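2023-08-23

Up too early again. Kettle on, no milk, had it black. Wanted an hour at the cube before the post and got more like half of one becuase the Rieger parcel came and needed signing for. Wrong lamp in it of course. Second time. Will send it back when I can find the tape.

Anyway. Cube. Still stuck at the middle layer. White side I can do without thinking now, three goes out of three this morning, then the edges go in and I lose the thread completely. The Villum booklet says to hold it with the finished side down and look for the piece with no white or yellow on it. Fine. Found it. Turned it the wrong way. Undid the lot. Scrambled it properly and began again, which was probably quicker than being cross.

The tray is a good idea though. Been dropping the thing on bare table for weeks, horrible clatter, and the round dark one off the shelf has a bit of a rim so nothing rolls away. Also the colours show up much better over it than over all that white. Should have thought of it in December when I bought the cube, would have saved some squinting.

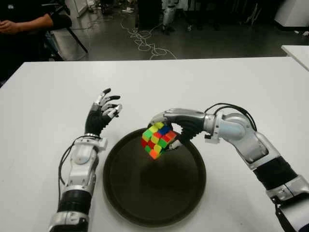
Cube over the dark tray, well scrambled. Green, yellow, red, orange, bit of blue.

Looked at that one again after lunch, trying to work out where I'd have started. Can't tell from a picture, need to turn it round in my hands. Yellow and orange always muddle me in the evening, wants a better lamp, see above re Rieger.

Lunch was toast. Rang Takstead re the shelf brackets, order 3292, on hold for ages, then a very nice woman who said two weeks. It was two weeks last time. Didn't argue. Wrote it on the calendar so I can be annoyed with evidence.

Walked to Tatov and back for milk and stamps, hot, shoes rubbing. Got the milk. Forgot the stamps. Hedge by the bridge wants cutting, had to go round in the road.

Tried again after tea. Six attempts, got the middle layer twice, both times by going very slowly and saying the turns out loud like an idiot. The top I haven't even looked at yet. There's a whole page of little arrows for it and I'm not opening that tonight. Put the cube on the tray and the booklet under it.

Must do tomorrow: stamps, tape, lamp back, ring the dentist. Washing still out, going to get it now befroe it gets damp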